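The Round Table Problem
Posted by Latrice in Desk Life, August
11 comments

Hello again, and thank you for all the kind notes on the linen closet post (I have read every one of them, even if I'm slow to answer, and yes, the folded sheets are still folded). I promised I'd get back to the office this month, and so today I want to talk about the round table.

If you're new here, I share a big open office with my own team and with the good people from Havisov, and between our two sets of desks there is a round white table that belongs to all of us, which in practice means everybody puts things on it and then walks away. 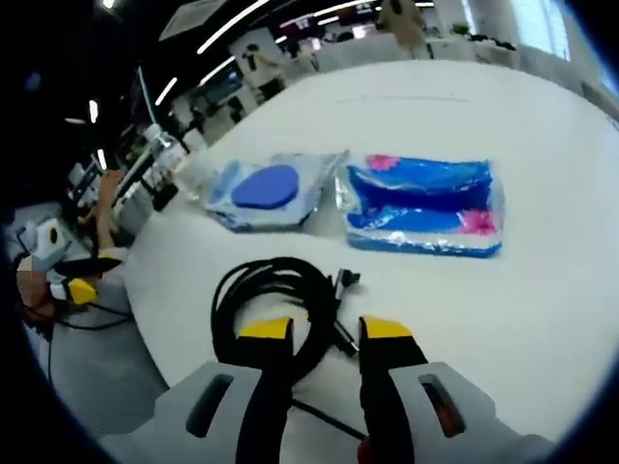
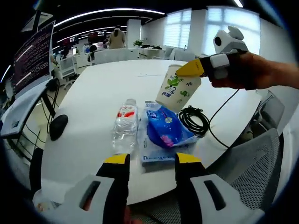

The round table, coiled black cable and all.

I love that table. I want to say so before I start complaining. It's big and smooth and white, and when we first moved in from the old place on Geerts Street I thought it was the nicest thing in the whole room. You could spread out a calendar on it, or a birthday cake. What I hadn't thought through is that a round table has no corners, and I have come to believe that corners do a lot of work in a tidy house. At home, the mail goes in the corner of the kitchen counter and it stays in that corner, and when it starts creeping out toward the toaster I know it's time to deal with it. A round table doesn't give you that. Everything just drifts toward the middle like leaves in a birdbath.

So let me tell you what kind of drifting I mean. There's the cable, to begin with. Somebody took the trouble to coil it into loops, and I appreciate that person, whoever they are, but a coiled cable on a table is still a cable on a table. Then the packages in plastic. One is a thin, pale bag with a dark blue oval pad in it, and beside it is something folded up in bright blue waves with pink flowers on the wrapping, so cheerful that I felt a little guilty for wanting it gone. There was a snack bag too, also blue, also with a pink flower! We seem to be having a blue season. A bottle of water lying on its side, the kind with a red wave on the label. A black mouse. And my favorite, the white paper cup with the green leaves and vines and the blue Chinese characters, which is much too pretty for a paper cup and which I have a hard time throwing out even when I know I should.

My mother would have said the table looked "lived on." She said that about our dining table all through my childhood, usually while carrying things off it by the armful ten minutes before company came. Her way of tidying was to put everything in one laundry basket and push the basket into the bedroom, and I'm sorry to say I did the same thing at Pesero, my first real job, with a copy paper box and the space under my desk. I found a sandwich in that box once. I'd rather leave that story there.

I've tried to do better since. Over the summer I've been working on a way of clearing the table that doesn't take long and doesn't make me the office scold (I was the office scold at Pesero, and it's a lonely job). I call it going around the clock. It's a round table, so I start at the side nearest the window, where twelve would be, and I work my way around to the right with my tea in one hand. Whatever I come to, I deal with before I move along. I don't reach across. Reaching across is how I get into trouble, when I go after the interesting thing in the middle and end up reading the back of a package for five minutes.

Cables come first when I meet them, and they get a twist of soft tie so the loops don't spring open in the drawer. I bought a roll of the stuff from the hardware store on Murnero Avenue last spring, and I think it will outlive me. If a cable has been sitting out for a good while and I can't tell what it goes to, it gets a paper tag with a question mark and goes in the shallow drawer. I used to guess. I once labeled a cord "printer, probably" and it turned out to be for a foot massager, and the gentleman from Havisov who'd been looking for it was very gracious.

Anything still in its plastic I leave sealed, and it goes standing up in the wire basket on the shelf. Standing up is the whole trick there! Flat packages stack, and once they stack you forget the bottom one, and then somebody orders another. I had to learn this from my own pantry, where there were 3 bags of the same brown rice in a pile, each one bought because I couldn't see the others.

Food and drink is where I have to be careful, because people have feelings about their snacks. A bag of snacks goes in the snack bowl if it's sealed and stays put for its owner if it's open, with the top folded over. Bottles I stand up. A bottle lying on its side on a round table makes me nervous in a way I can't quite defend, as I've never once seen one roll off, but I do it every time I pass, sometimes without noticing that I've done it. Cups go to the kitchen. The leafy ones I've been known to rinse and keep for pencils, and there are a couple on my windowsill at home right now holding basil seedlings, which are doing better than the ones in the proper pots.

And the mouse goes back to a desk, any desk with a computer and no mouse, which I think is fair.

That's the whole tour, and it takes me less time than the kettle does. I'd like to tell you the table now stays clear, but it doesn't, and I've stopped expecting it to. By the middle of the afternoon there's a fresh crop. I've thought about putting a tray in the center so the drifting things would at least drift into something, and I went as far as looking at a lovely round wicker one, but I worry a tray would be an invitation. If any of you have a tray on a shared table, please tell me in the comments how it's gone, and be truthful, even if it's discouraging.

A few odds and ends before I go. Several of you asked about the digital side of things after I mentioned my inbox, and I'm afraid the news is mixed. I'm down to 146 emails that need a real answer, which is good for me, but I also looked at the photos on my phone and there were 3,726 of them, and I would guess that half are of the dog asleep. I set myself the goal of getting under 1,000 by the time the leaves turn. I deleted eleven and then had to go lie down with the dog, who was asleep, and I took a picture.

The soft tie I mentioned is the green garden kind, by the way, for those who asked last time. It's sold for tomatoes. The black kind made for cords costs more and I couldn't find my drawer cables in the dark of the drawer when I used it, so I went back to the tomato kind.

Next time I'll have the spice rack, which I've been putting off, and maybe the peach jam if it sets. It's sitting on the counter this evening looking awfully runny.

Love,
Latrice

Filed under: Desk Life, Small Clearings
Older post: The Linen Closet, Finally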